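4. Setting up the sorting table

Right, you've got your Nolero drawers built and they're sitting there empty, so let's give them something to hold. I do this bit on the kitchen table with a cloth down, and I'd urge you to do the same (crumbs, mostly). Any cloth will do, as long as you can shake it out afterwards!

1. Clear the table and spread the cloth. Smooth it from the middle outwards, or the small things roll into the folds and you'll be hunting for them at bedtime.

2. Tip out one bag at a time. I mean one. When Keith Goodwin and I first wrote this guide in April we emptied three at once and had to give up and order a takeaway.

3. Push everything that came out into a bunch near the middle. Tissues, snack packets, odd wrappers, it all goes in together for now. Toys go off to one side, well clear of the food.

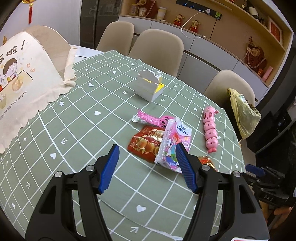

Fig. 4: One bag's worth on the cloth, with the tissues and snack packets bunched together and the pink toy over to the right.

4. Feel each wrapper before you bin it. Shiny ones hold their shape even with nothing inside, and I've thrown away a perfectly good biscuit that way.

5. Sealed snacks go in the top drawer, with the oldest date at the front. Anything opened gets eaten today or goes in the bin.

6. Tissue packs go in the shallow tray. Lay them flat with the opening upwards, so you can grab one without dragging the rest out.

7. Wipe toys with a barely damp cloth and leave them for 30 minutes before they go in the bottom drawer. Jointed ones like to be stretched out straight while they dry, at least in our house.

Note: if the tray sticks, lift the front edge slightly and push. Abdelghani Kabbaj rubs a candle stub along his runners, and I've copied him ever since.

Caution: don't load the top drawer past the 20 mark on the side. It'll still shut, but the catch bends and you'll need the spare from the Calloway bag (part 197).

Once the cloth is clear, shake it outside and go back to step 2 for the next bag. Labels are in section 5.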